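# Cable fault halts work with hand-held grippers at Quezada lab

Recording with hand-held gripper tools stopped for most of June at the Quezada workshop after a run of sessions came out with gaps in them. The fault was traced to a cable on one of the tools.

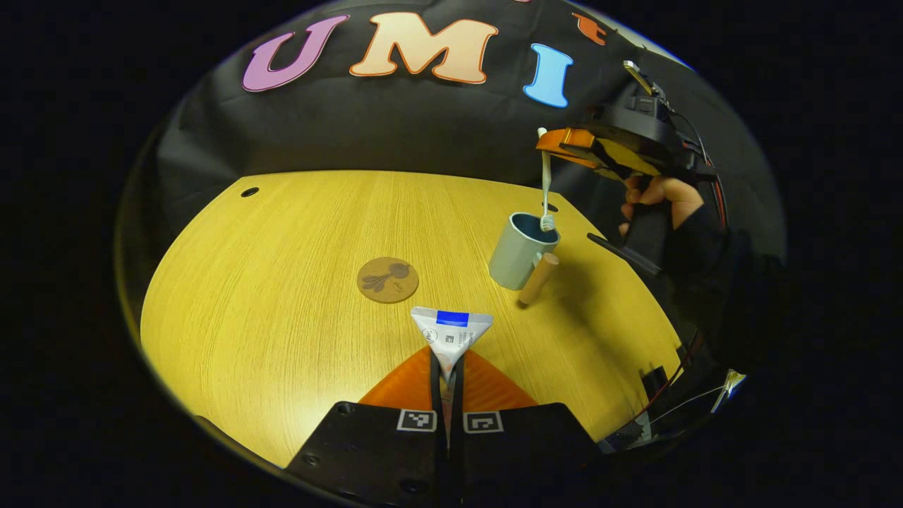

## What went wrong

The workshop uses pairs of grippers held by people to record everyday jobs, which are later used to train robot arms. The job in June was a bathroom one, with a toothbrush in a mug and a tube of toothpaste.

Out of 499 recordings made for the job, 441 were found to be usable. The rest had stretches where the two grippers no longer agreed on the time, so that one hand seemed to lag behind the other when the files were played back.

The problem was missed at first because the tools gave no warning. Each gripper went on saving its own file as normal. It came to light when a robot arm at Zuvberg, the firm that takes the recordings, closed on a mug too early and knocked it off a bench. The arm was stopped by hand. No one was hurt, and the mug was the only thing broken.

## The cause

Toshio Fukuda, who runs the workshop, said a plug on the right-hand gripper had worked loose inside its housing. It lost contact when the wrist was turned far enough to pull the cable tight.

"You could hold it still on the bench and test it all day and it would pass," he said. "It only dropped out when somebody reached across with it."

The cable had been changed in the spring for a lighter one made by Cinus. Fukuda said the new cable was sound but slightly short for the way it had been run down the side of the tool. Cinus has supplied a longer one at no charge.

## Changes made

Both grippers have been refitted with a clamp that takes the strain off the plug. The recording software, Clorkutance, now sounds a tone and ends the session if the clocks drift apart. Operators have been told to turn each wrist fully both ways before the first recording of the day and again after lunch.

Zuvberg has put a lower speed limit on its arm when it is running anything trained on new recordings. It has also moved the stop button to the front of the bench, after the engineer on duty had to lean past the arm to reach the old one.

The faulty recordings have been kept apart from the others and will not be repaired. Roughly 26 hours of work will need to be done again.

Recording has restarted with one pair of grippers. A second pair is still waiting for its clamps, which are due by the end of the month.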